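Why Are Plates Round?

I was setting the table on Wednesday when a funny question popped into my head. Why are almost all plates round? Tables are mostly square or long, and so are cupboards. Sandwiches are square too, unless somebody cuts them up!

So I went digging. A lot of plates start out as soft clay, and one very old way to shape clay is to spin it on a wheel. Spin a wet lump, press it with your hands, and it wants to go round — try it if you ever get the chance, it's so messy and so much fun. After that the clay bakes in a super hot oven called a kiln. Round plates don't have corners either, and corners are the bits that chip first when you bump them on the sink.

Now look for the rim, the raised part that goes around the outside. It's like a tiny wall that keeps your gravy off the tablecloth.
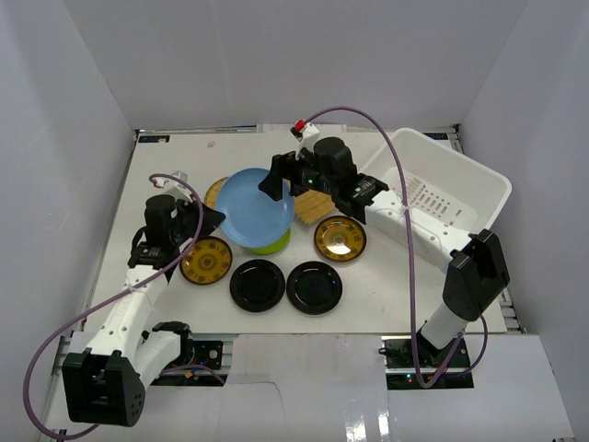 Stacking is my favorite plate job, and I have one rule for it: biggest on the bottom. A big plate on top of a little one can wobble. If I had to stack these, I'd start with the light-blue one, the largest of the lot, and then work my way up to the smaller ones. The shiny black pair could go together, one right on top of the other. Go slowly, use both hands, and ask a grown-up if the pile gets heavy.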